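The Long Table

By Asnakech Worku
10/8/18

We use cookies to give you the best experience on our site. By continuing to read you accept our use of cookies. Sign up for the Vudance newsletter and get a new story every month.

Yusuf had the toaster before I did. He had it in the apartment on Gollarine Street for six years and then he gave it to me in a grocery bag with the cord wrapped around it and a rubber band around the cord.
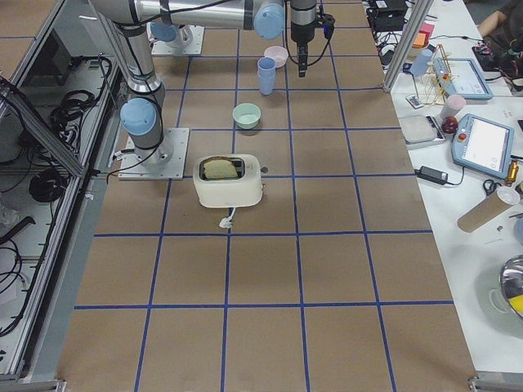
"It does bread," he said. "It doesn't do bagels. Don't put a bagel in it."

I was moving to Prenville for the job at the county water office. The job paid an extra 1000 a year over what I was making, and the rent on the new place was lower, so on paper it made sense. My brother helped me load the car. The toaster went on the floor behind the passenger seat with a mint-green bowl on top of it, and inside the bowl I put my keys to the old place so I would remember to mail them back. I did not mail them back until July.

The new apartment was number 3 at 1246 Dell Road, over a shop that sold vacuum cleaner parts. It had one window that opened and a kitchen the width of a door. There was a shelf for plates and a counter that held a dish rack and nothing else. I tried the toaster on top of the refrigerator, and then on the windowsill, but the cord was too short for one and the sill was too narrow for the other. For the first week I ate my bread plain, standing up.

Then the woman downstairs, Mrs. Tull, told me she had a table in the back of the shop that she wanted gone. Her husband used to cut wallpaper on it. It was long enough for three people to lie down on, if they were the kind of people who did that. She said I could have it if I got it up the stairs.

I called Yusuf. He drove over that same night, two hours, and he brought a tape measure and a bag of oranges.

"It won't go up," he said, after he measured.

"It has to go up. She's giving it to me."

"It won't go around the corner. You could take the legs off and it still won't go around the corner."

We stood in the back of the shop and looked at it. Mrs. Tull was on the phone at the register. She was reading a part number to somebody, 3498, and she had to read it four times. When she hung up she came back and saw us standing there.

"Well, leave it where it is, then," she said. "Use it down here. I close at five."

I thought she was being polite. But the next day there was a key in an envelope under my door, and a note that said the outlet by the wall was good and the other one was not.

So that was how I came to eat my supper in the back of a vacuum cleaner shop for most of two years. I covered the table with brown paper off a roll, because the top was scarred from the knife and it had old paste in the cuts. I carried down the toaster and the green bowl, and a few cups. I would make two slices, one for each slot, and eat them with eggs if I had eggs. Sometimes Mrs. Tull stayed past five to do her books and I would put in a slice for her. She liked it hardly browned. She would stand over the toaster with her hand on the lever and push it up before it was done.

"That's just warm bread," I told her.

"That's what I like," she said.

She did not talk much about her husband. She told me he had been careful. He would lay out a whole room in strips before he put up the first one, and he wrote on the back of each strip which wall it was for. There was one roll left from a job he didn't finish. She kept it on a nail over the sink. I asked her once whose house it was for and she said a family at 1338 Dell, but they had moved and the house had been painted since.

Yusuf came out when he could. He was always a little suspicious of the arrangement. He asked what I would do if she sold the shop, and I said I would eat upstairs. He asked what about the toaster, and I said I would buy an extension cord, and he said, "Why didn't you buy an extension cord in the first place?"

I didn't have an answer for him. It was four dollars at the hardware store and I walked by the hardware store every morning on the way to work.

She did sell, the second spring. A nephew handled it. She moved to a place with a dining room and a van that took people to the bank, and she left me the table, which still wouldn't go around the corner. The new owner wanted to put in shelving. He was decent about it. He gave me until the end of the month.

The night before he was supposed to start, I went down after work with a loaf of bread. I rolled up the brown paper as far as the middle and then stopped, because I was hungry, and I rolled it back out again. I put in one slice. I sat on the stool she used for her books. A truck went by outside and the parts rattled in their bins, and then the bread came up, and I had forgotten to bring down the butter.

I ate it anyway. I wrapped the cord around the toaster and looked for a rubber band in the drawer by the sink, and there was a whole ball of them in there, the thick blue kind that come on broccoli. I took one. Then I got the roll of wallpaper down from its nail and carried both of them up the stairs, around the corner, and set them on the bed while I looked up her new number.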